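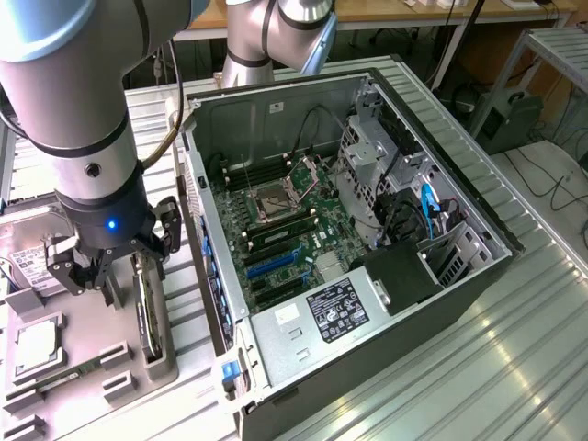

3.2 Collecting demonstrations

Print this article
E-mail this article
Posted in May by the Govitz project group

We compared two ways of showing the robot the assembly task. In the first, which we call hand guiding, the operator takes hold of the arm near the wrist and moves it through the task while the motors only carry its weight. In the second, remote control, the operator sits at a separate desk and moves a small leader arm, and the robot copies its joint angles. Both methods were used at the Brundano workshop with the same bench, the same tray and the same computer case, so that the recordings could be compared directly.

The task is to fit parts into an open tower case that lies on its side. The parts wait in a grey tray beside the case, each in its own recess or slot. The processor goes into the open socket and the memory goes into the slots near it. We chose these two steps because they ask for different things. A memory module needs a firm push along one line, whereas a processor must be lowered flat and then released without any sideways movement.

Operators practised each step until they could complete it 3 times in a row without help. Only then did we begin to record. A recording starts with the gripper above the tray and ends when the part has been let go and the gripper has moved clear of the case. Recordings in which a part was dropped were kept but marked, and they were left out of training.

Joint angles, gripper opening and wrist force were logged at 200 readings per second. Camera pictures were stored at 60 per second and matched to the nearest joint reading by the Sarmiento logging software. We used a fixed view of the bench together with a wrist view. The fixed view is good for judging the approach to the case, but the gripper often hides the part once it is close to the tray. The wrist view keeps the tray and the fingers together, and it was the one operators asked for most during remote control.

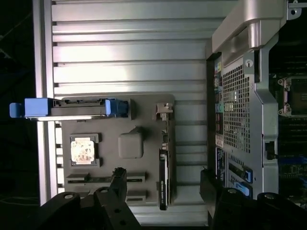 Figure 4. Wrist view over the parts tray, with the open case at right.

As Figure 4 shows, both fingers enter the wrist view from below, and part of the case can be seen while the gripper is still over the tray. Operators used this to line up the next move before lifting. With hand guiding they seldom looked at the screen at all – they watched the part itself and felt for the edge of the recess.

In total we kept 3,000 recordings, split evenly between the two methods. Hand-guided recordings were shorter and had fewer pauses. They also had a fault we had not planned for: the operator's arm and sleeve appear in many of the fixed-camera pictures, and a policy trained on them did poorly when no person was near the bench. Remote control avoids this, at the cost of slower movements and more small corrections close to contact. We did not smooth these corrections out, as early trials with the Zurkton filter also removed the slight rocking that operators use to seat a memory module.

Search this site
Enter keyword
Go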